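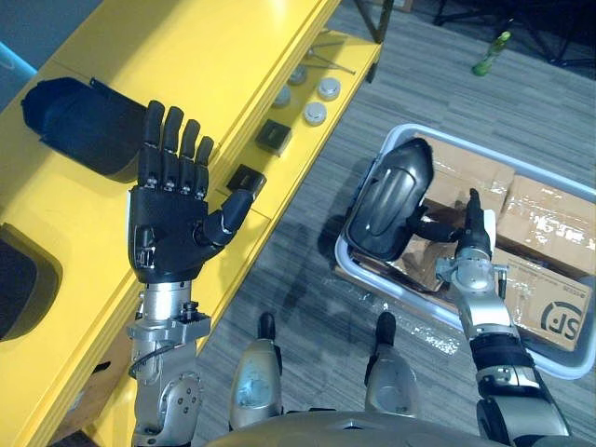
Steladness – recettes de cantine mises à l'échelle

Ce dépôt contient 106 recettes de restauration collective en français, saisies à partir des fiches de la cuisine de Drotstead. Chaque recette est donnée pour 60 couverts.

Contenu

recettes.csv : une ligne par recette (identifiant, titre, catégorie, durée, température de service)
ingredients.csv : une ligne par ingrédient, quantités en grammes ou en millilitres
allergenes.csv : les allergènes déclarés, un code par ligne
conversion.py : recalcule les quantités pour un autre nombre de couverts

Utilisation

python conversion.py --recette 21 --couverts 35

Le résultat est écrit dans le dossier sortie. Les œufs sont arrondis à l'unité supérieure, le sel et les épices au gramme. La levure n'est pas arrondie – vérifiez la valeur avant de peser.

Limites connues

Les temps de cuisson ne sont pas recalculés. Les fiches supposent un four mixte, et les gratins demandent un réglage différent en four classique. Il manque le poids égoutté des conserves dans 2 recettes (salade de haricots, macédoine). Les allergènes viennent des fiches d'origine et ne remplacent pas la lecture des étiquettes.

Version 2

Potages ajoutés en août, doublons supprimés, colonne « saison » renommée en « mois ».

Contact

Saisie et relecture : Agnes Strand. Pour signaler une erreur, ouvrez un ticket avec l'identifiant de la recette et la ligne concernée.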